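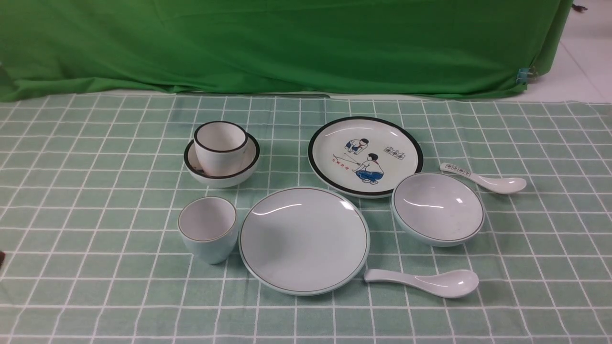
A reader in Tuvholm writes that her arm stacks cups perfectly at her own bench and fails on any other table, after 331 recordings of the same cup in the same place. She wants to know if she should record another 331.

I would stop and change the setup first. More copies of one layout will mostly teach the arm that layout. These are the habits we have settled on at Nodo for recording table-clearing and dish-stacking by teleoperation. Most of them cost very little.

Dishes

Mix sizes, depths and rims. Cups, shallow bowls, deep bowls, flat plates and spoons all need a different approach from the gripper, and spoons are the ones people leave out. Include a few pieces with printing on them as well as plain ones. Secondhand sets are fine. Throw out anything chipped before it goes near a gripper pad, as a sharp edge will cut the pad within a day.

Wash new dishes before the first session. Shop stickers leave glue, and a tacky cup lifts in a way a clean one won't. Dry everything with a lint-free towel.

Cloth and backdrop

Use a wipe-clean tablecloth and pull it tight. If a spoon drags a wrinkle along with it, stop the take and smooth the cloth. A cloth with a printed grid makes it easy to vary your starting positions: call out a square, put the cup there, move on. Leave small creases near the back alone. The arm will meet creases in real kitchens.

Hang the backdrop with binder clips and check them at each break. Green fabric is handy if you plan to swap backgrounds later, but it throws a green tint onto white glaze. Move the dishes forward a little if you notice it.

Before you start recording

Wipe the wrist camera lens. Open and close the gripper a few times and look for drift. Run one throwaway take and watch all of it back from each camera. We lost a whole afternoon in May to a wrist camera that had slipped in its mount, and the head view looked fine the entire time.

Write the task sentence before the first take and keep the wording the same all session. "Put the cup in the bowl" and "stack the dishes" are two tasks. Decide what counts as finished. Ours for nesting is: cup let go, gripper clear of the rim, cup still inside the bowl. A leaning cup passes.
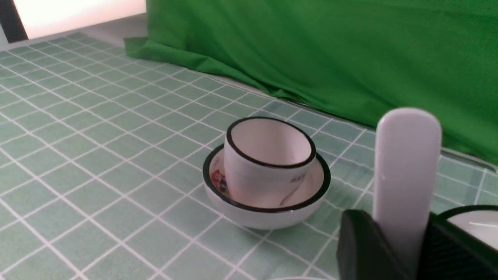
Back the gripper straight up after letting go, and do it slowly. Most of our knocked cups come from an operator swinging sideways toward the next dish too early. If a cup does get knocked and you can set it right with the arm, keep going and tag the take as a recovery. We keep those in a separate folder and use them. If you have to reach in with your hand, end the take there.

Change one or two things between takes: swap the bowl, turn the plate, move the spoon. Every 20 takes, clear the table and lay it out again from nothing. Switch operators when you can. People have their own way of coming at a rim.

Keeping track

We name files in Clikska with the task, the table and the operator's initials. A paper tally beside the keyboard still catches mistakes. Our last batch, Kalogeropoulos, came to 1292 takes, and we kept 800. The rest had late starts, missing wrist video or hands in view. Sort on the same day, while the operator remembers what went wrong.

As for the question from Tuvholm: keep 50 of the old takes, move to the kitchen table, borrow some different cups and begin again from there.

Page last changed 21/03/2021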